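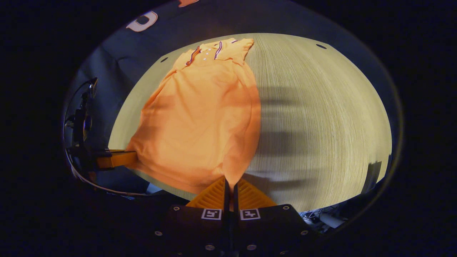
Orange polo, hem held by both grippers.

September 7, 2023. Shirt folding, Prilto set

Target for the set is 200 demos, 34 logged before today. Two hand-held grippers, one operator, same polo throughout. Start pose: face up, flat, collar to the back of the table. Sleeves out.

Discard rule from Nultness still applies: drop any take where a marker is lost for more than 9 frames in a row. Check the left unit first, its cable can pull on the wrist during the hem grasp.

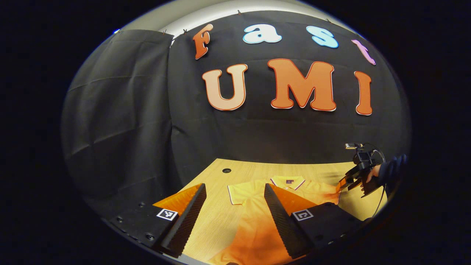 Vary the shirt angle between takes but keep the collar on the far half. Approach from the side at low speed, close, then lift. No regrasp in this set; regrasps go under Jakab.

To do: recheck gripper width calibration, sync clocks before the next block, copy raw files to Esta.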